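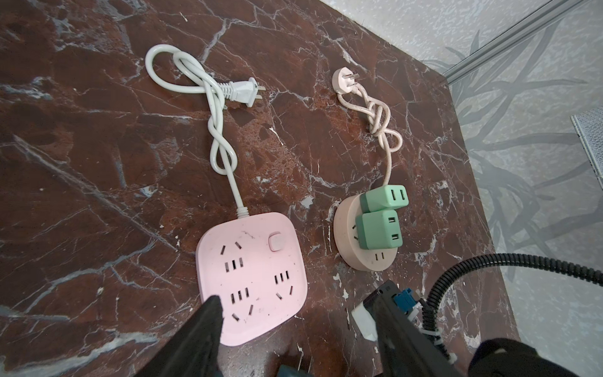

Automatic retry should be off by default on any robot that handles electrical plugs. I have held that view since September, when one of our two arms at the Plodton workshop pushed a bent adapter into a power strip and recorded the attempt as a success. We practice on a marble tabletop with ordinary household strips, a square pink one and a round peach one, and both of their own plugs lie on the table while the arms work. Neither strip is fed from anything. That's the only reason I am writing an opinion piece and not an incident report with an injury in it.

The project is called Jerkby. The job is easy to describe: pick up a small adapter, line up the prongs, push it into a socket, let go, pull it out again. We run the arms with a control package from Drenix, a small supplier that is good about answering its mail. Their package includes a recovery routine. If an insertion meets more resistance than expected, the arm backs off, shifts a little, and pushes again, with slightly more force each time. It keeps this up for 8 seconds before it gives in and asks for a person.

In September we did 900 insertions. The log showed 63 with some kind of fault, and the routine cleared 33 of those without our help. I remember being pleased with that second number. It went into our monthly summary under "recovered," and we moved on to the ones that had stopped the arm, as you do when the day is short.

The bent adapter was one of the 33. One prong had caught the edge of the slot on the first push. The arm backed off and tried again, and on a later push it got in at an angle, with the prong folded partway over. The force reading dropped, which the software takes to mean the plug is seated. We found it the next morning when someone pulled the adapter out by hand and it didn't want to come. The plastic around the slot had a crack running out from it. On a live strip that is a loose contact, and loose contacts get hot.

We went back through the recordings of the other recovered runs, and it took most of an afternoon. Most were fine. Several showed scraping we would have wanted to know about, and in one the adapter had turned in the fingers between the first push and the last. The log had the same word beside all of them.

My complaint is with that word. "Recovered" tells you the arm carried on. It says nothing about the state of the thing in its grip or the thing it was pushing against. A person who jams a plug the first time will usually stop and look at the prongs. They may not know why they do it. Our arm had a camera near each gripper and never used either one to check, and the fault for that is ours as much as Drenix's. Nothing in the package would have prevented us from adding a look between tries. We left it out to save time per run.

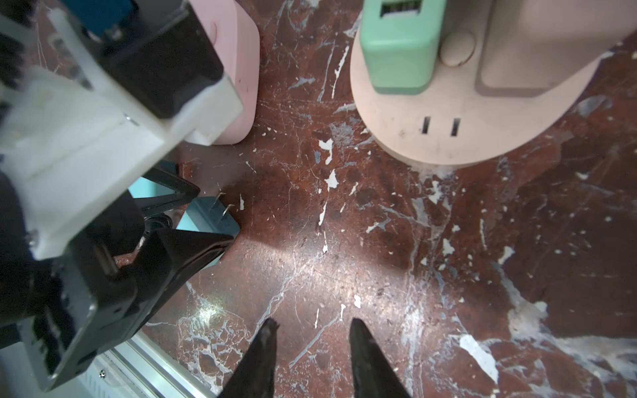 Grip is the part of this I think gets too little attention. An adapter has smooth sides and a short body, and our fingers are hard black wedges that taper toward the tip, so there isn't much contact to stop it from turning. When an arm has the pale turquoise one clamped between its fingers, the two prongs stick out past the body, well away from where it is being held. Push on the prongs when they're misaligned and you have a small lever working against the grip. The motor can't tell a part that has rotated a few degrees from one that hasn't. It knows how far apart the fingers are, and for a boxy part that distance may barely change.

So every retry after the first starts from a worse position than the one before it. The arm thinks it knows where the prongs are, based on how it picked the part up. After one hard push that information is stale, and the routine's answer is to press harder with it. I can't think of a good argument for raising the force at the same moment your knowledge of the part has gone down.

There are arguments on the other side, and I've heard most of them from people I work with. The first is throughput. If an arm stops at every snag, somebody has to stand next to it, and then what did you buy it for? I accept that for a lot of work. If the arm is dropping socks into a bin, let it try all day. A failed sock costs nothing. A plug that goes in wrong can sit there for months looking like a plug that went in right.

The second is that you can tune your way out. Lower the force limit, shorten the 8 seconds, narrow the search. We did all of that and it helped. It also gave us more false stops with stiff sockets, and within a week there was pressure to loosen the limits again. I don't trust a safety setting that gets in people's way every day, because I know what happens to it by the end of the month.

The third is the one I find hardest to answer, and it's that our strips were dead, so no harm was done. True enough. But a practice table is where the habits get made. The same routine, with the same defaults, ships to people who won't have the strip's plug lying loose on the table where they can see it. If we accept a false success here, it will be accepted there too – and by people with less reason to be suspicious.

What we do now is plain. One push. If it fails, the arm backs away, holds the part up to the other arm's camera, and waits. If the prongs look straight and the part hasn't moved in the fingers, it gets one more push at the same force. After that a person comes over. Any part that needed a second push goes in a separate tray and gets checked by hand before it is used again, and the socket gets checked too. Pulling the adapter back out is now part of the test, with the pull force written down, since a bent prong shows up there even when the push looked clean.

It is slower. I put the cost at about a third more time on a bad day and almost nothing on a good one. We also stopped using "recovered" in the summary. The column says "inserted after retry," and it is counted with the faults.

I've asked Drenix to ship the routine switched off, with a warning next to the setting that names plugs and connectors. They have said they'll consider it for the next release. In the meantime, anyone running the package can turn it off in the arm settings, and should go back through whatever their log says was recovered.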